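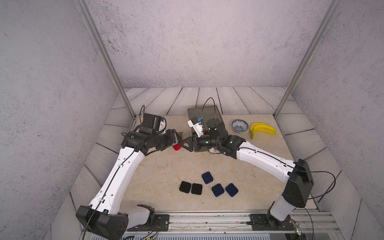 Panasiuk wrote back overnight that the drift in our hide glue numbers has to be the water, and that if we had used distilled from the start we wouldn't be having this conversation. Maybe. I don't buy it yet. Our tap water hasn't changed since the February batch as far as I know, and the February batch was fine.

Notebook, February, continued. Started 7:40 a.m.

What we're chasing: the Wollemov granules are supposed to hold their strength through two reheats. The sales sheet says so in bold type. I have yet to see a sheet that says the opposite. On our own joints the first heat is good, the second is good, and the third goes soft in a way I can feel with a thumbnail before anything is even clamped up.

Soaked a fresh lot overnight in tap water, and a second lot in distilled, to be fair to Panasiuk. Same jars, same shelf. Both swelled about the way they always do. The distilled lot looked a little clearer this morning, but I was hoping it wouldn't, so somebody else should look at it.

Heated both in the double boiler. Kept the thermometer in the glue and not in the water jacket, which I suspect is where the last set of readings went wrong. The old entries don't say where the probe was. If you wrote them, please go back and add it.

Maple lap joints, planed this morning, no sanding. Clamped and left alone. Tap pieces marked T, distilled marked D, in pencil on the end grain. Do not use the blue marker again, it bled into the last ones and I couldn't tell a 3 from an 8.

Pulled the earlier joints from the rack while waiting. Best one let go at 1280 pounds and took a good chunk of maple with it. Worst let go at 358, clean along the glue line, no wood on either face. Those two came out of the same pot. That bothers me more than the water does. A bad batch ought to be bad all over, and a spread like that looks to me like us: slow hands, glue gelling before the clamp went on. The shop was cold that morning and I remember it.

Omton says their liquid hide glue gets around all of this and wants to send a case. Sure it does. The bottle we already have is past its date and still sitting behind the shellac. I'll run it alongside once the T and D pieces are done, not before, or we'll have three questions going and no answers.

The Vosport gauge read 79 on the shop humidity at noon. I don't believe it. Moved it away from the boiler, will check again after lunch.

2:15 p.m. Gauge has come down a lot. So every humidity figure in this book taken next to the boiler is suspect, mine included. Put a pencil line through them but leave them readable.

To do: warm the maple before gluing next round and see if the spread closes up. If it does, the water can wait. Reply to Panasiuk after the T and D pieces are broken. Order more pint jars.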